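Subject: Re: [plunmont-swap] table for the small stuff?

Hello all,

Ottar Blomqvist wrote:
> Last month the little things got lost under the coats again. Could
> we have one table just for odds and ends? I have 17 items in a shoe
> box and no idea where to put them on Tuesday.

Ottar, I think this is a lovely idea, and I'm sorry it took me so long to answer (the list had 31 unread messages for me after my trip to Núñez, and I read every one of them with my tea). The big bins are fine for sweaters — they are terrible for anything you can close your hand around. So yes, let's do it. I'd like a cloth on the table, because small things slide on a bare top and the knit ones hold them nicely. Beige or something else plain, please, so that people can find what they came for.

For the mix I'm picturing, see below. Hair clippers, a pack of tissues, a feathered toy with a green base, a snack bag, all with some space between them.
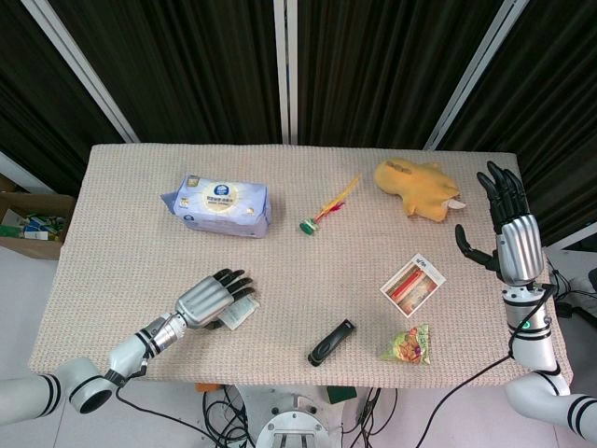

Ottar again, from this morning: I'm happy with all that, but could the food go on its own plate or tray? Last year my wife brought home crackers that had spent the afternoon next to somebody's old razor, and she still mentions it.

That's fair, and I have a tin tray with a rim that I'll bring along. Clippers and razors should be brushed clean before they come, and please put the charger in the same bag if you still have it. Toys can go toward the back and anything flat, like cards or packets, nearer the front where it won't get buried.

Doors open at six. I'll be there from five if anyone wants to set out early.

Warmly,
Cuiping Yao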